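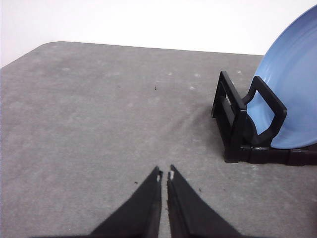
Plullorum Felt Goods, Press and Community Desk

For immediate release, June

We're bringing back the gray, and this time there's enough of it

Hi, it's me again from the press desk. If you've been writing to us since winter asking when the gray table felt is coming back, you can stop refreshing the shop page: it's on the shelf from the first week of June, in both weights, and we've cut a lot more of it than last time.

For those who are new to us, Plullorum makes felt covers for tables. That's pretty much the whole business! We do desk covers, dining covers and big sheets for craft rooms, and we've been doing them out of the same long building behind the Ejigu dye works for 11 years. I started on the cutting floor myself and moved over to the press desk when my knees had opinions about it, so if you ask me a technical question I'll probably answer at far too much length.

The gray is the color people ask for most, and it's also the hardest one to keep going. We don't dye it in one bath. The fleece comes to us already mixed, light and dark together, and Ejigu adds a very small amount of color before it goes through the needles. Every batch comes out a touch different (I like that, some of our hotel customers very much don't), so if you're covering two tables in the same room, please order both covers together and write "same batch" in the notes box. We'll cut them from one roll at no extra charge.

What's new this time is the heavier weight, which we're calling Rirkavska. Thodoris Kouris, our head cutter, had been grumbling for years that the regular felt was fine for a writing desk but too thin for a kitchen where plates get put down hard. He made a thicker sheet for his own house, his sister wanted one, then her neighbors wanted one, and at some point we gave in and put it through a proper trial. We lent covers to 12 households and let them get on with it for a whole winter.

"I told them to treat it badly," Thodoris said when I asked him for something I could quote. "Drop things on it. Let the kids do homework on it. I wanted to see the corners after a few months, that's where a cover goes first."

The corners were the part we changed. The trial covers had a folded edge that started to lift, so the finished version has a pressed edge with no fold at all. We can cut rounded corners to match your table if you send us a paper tracing. Please don't send us the measurement of the curve, we've tried working that way and it always ends with me on the phone.

A few care notes, because I know what the inbox will look like otherwise. New felt sheds a bit of fuzz in the first weeks and then settles. Brush it with a dry clothes brush. Spills should be blotted with a towel, never rubbed, and creases come out with a warm iron and a damp cotton cloth between the iron and the felt. It can't go in the washing machine. It really can't, not even on the wool setting.

The first run is 200 covers in the regular weight and 200 in Rirkavska. Both come in small, medium and long, and anything bigger is cut to order, so allow an extra couple of weeks for that. Shops that carried the old gray have already had their order forms.

Tuta, the little homeware store across the yard from us, will have both weights laid out on tables all through June so you can lean on them and compare. The door's open from 10 a.m., and offcuts are in the basket by the register.

Press samples and fabric swatches are available from the Plullorum press desk. Please include a mailing address and tell us which weight you'd like.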